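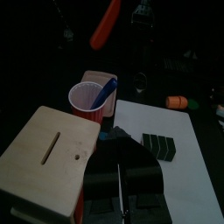
Pale wood is easier to pick out in the dark than black things are.

How Your Eyes Work in the Dark

July
By the Multoleo Kids staff

Turn off the lamp in your bedroom at night and everything seems to vanish. Wait a little while and some of it comes back. First you may notice the window, then the edge of the bed, then a white sock on the floor. The room has the same amount of light in it as before. Your eyes have changed.

Light comes first

You see things when light bounces off them and goes into your eyes. A pale object, like a sheet of paper, bounces back a lot of the light that hits it. A black object soaks up most of the light. When there is only a little light to go around, pale things still send some of it to you, and dark things send hardly any. A shiny black thing can show a bright streak where light bounces straight off its surface, even when the rest of it is hard to see.

If there is no light at all, you can't see anything, no matter how long you wait. Real total darkness is rare. Most bedrooms get a bit of light from the street, the moon, or a crack under the door. Deep caves are different. At Skalness there is a cave with 562 steps down to the bottom room, and the guides switch off the lamps for a minute so visitors can find out what no light is like. People hold a hand in front of their face and can't see it.

The hole in the middle of your eye

The black dot in the center of your eye is called the pupil. It is a hole that lets light in. The colored ring around it is the iris, and it has tiny muscles that make the hole bigger or smaller.

In bright sun, your pupils may be only 2 or 3 millimeters wide. In the dark they open up to let in more light. This happens in seconds and you don't have to think about it. You can watch it happen. Stand in front of a bathroom mirror, close your eyes and cover them with your hands, then open them again with the light on. Your pupils will start out large and shrink while you look.

Rods and cones

At the back of each eye is a thin layer called the retina. It is full of cells that react to light. There are two main kinds, named for their shapes.

Cones work best in bright light. They let you see color and small details, such as the letters on this page.

Rods work in dim light. They are much better than cones at picking up a tiny bit of light, but they can't tell colors apart. That is why a red sweater and a green sweater can both look gray at night.

Rods need time to get ready. Bright light uses up a chemical inside them, and they have to build it up again. It can take 40 minutes or more before your eyes are fully used to the dark. One look at a bright flashlight or a phone screen can undo a lot of that, and then you have to wait again. People who watch the stars from Mustonen Hill, outside Jesville, use red lights to read their maps — red light bothers the rods much less.

Try looking to the side

The very center of your retina has lots of cones and no rods. So if you stare straight at a faint star, it may disappear. Look just to one side of it and it may come back, and then the light is landing on your rods.

What about cats?

Cats can see in much dimmer light than you can. Their pupils open very wide, and they have many rods. They also have a shiny layer behind the retina that sends light back through for a second chance — it's what makes their eyes glow when a car goes by. Cats can't see in total darkness either. In the cave at Skalness, a cat would have to use its whiskers and ears.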